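4 双臂协同试验的准备与位姿一致性测定

2019年3月8日

4.1 适用范围

本节规定Zarnaron双臂平台在地面标定区内进行位姿一致性测定的准备步骤。该方法由Parbridge研究部提出,用于评估双臂近距离作业时腕部视角对末端定位误差的影响。操作人员应在通读第2章安全规定后方可执行。
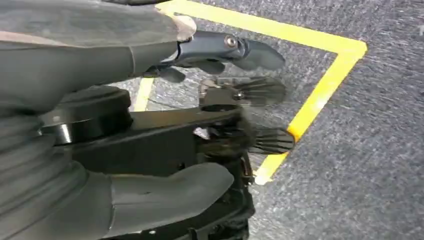 Memon

4.2 标定区设置

1. 在地毯上以黄色胶带标出标定区,转角处胶带应相互搭接并压实。
2. 检查胶带边缘。如有翘起或褪色,应记入试验日志;影响识别的区段应重新粘贴。
3. 将平台移至起始位,锁定底座,确认两臂运动范围内无人员停留。

注:地毯表面的斑点纹理会参与特征匹配,试验期间不得更换地面材料。

4.3 双臂初始化

1. 接通控制器电源,待自检结束后载入参数组13。
2. 以低速模式将两臂依次送至预备位,先上臂,后下臂。
3. 检查手指根部螺钉的紧固状态。发现松动时,应断电后处理。
4. 确认防护罩布未进入关节间隙。
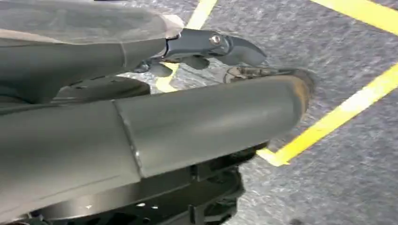

图4-2 上方夹爪手指与下方臂段端盖的相对位置

注意:两臂间距较小时,严禁使用高速模式。臂段端盖边缘如有变色或磨损,应在每轮测定前后各记录一次,以便与误差数据对照。

4.4 测定步骤

1. 以胶带转角为参考点,令上方手部悬停于转角上方。
2. 令另一手部进入标定区内,掌面朝下,保持静止。
3. 启动采集程序,每组采集200个样本。采集期间不得触碰底座。
4. 两臂交换角色,重复步骤1至3。
5. 剔除运动模糊超过阈值的样本,其余样本用于计算位姿偏差。
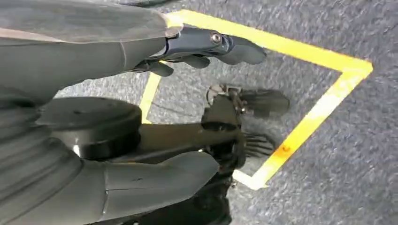

图4-3 双手相对于胶带标定区的位姿

注:手指运动较快时,指尖图像会出现拖影。此类样本不参与偏差计算,但应保留原始文件。

在Amasholm试验点完成的验证中,共有689个样本通过筛选。结果显示,以胶带转角为参考时,重复定位偏差小于以边线中点为参考时的偏差。据此,本手册推荐采用转角参考方式。下臂遮挡转角的情况下,该结论不适用。

4.5 向料车工位的转移

标定结束后,可转入料箱工位进行对照测定。

1. 将料车停放于指定位置,车上料箱成对摆放,标签面保持可见。
2. 以低速模式将手部移至料车旁,手指伸展,不得接触箱体。
3. 载入标定结果,执行2次空载校验。

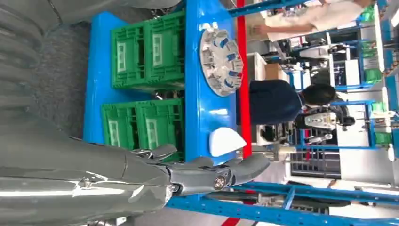
图片来源:Parbridge研究部

警告:相邻作业区有人员工作时,应安排专人监护急停按钮。任何人员越过地面红线进入平台一侧时,须立即停止运行,待其离开后重新执行第4.3条第2步。

4. 校验偏差超出限值时,应返回第4.4条重新测定,不得手动修正参数。
5. 测定完成后,将两臂收回预备位,导出日志,并按第6章要求归档。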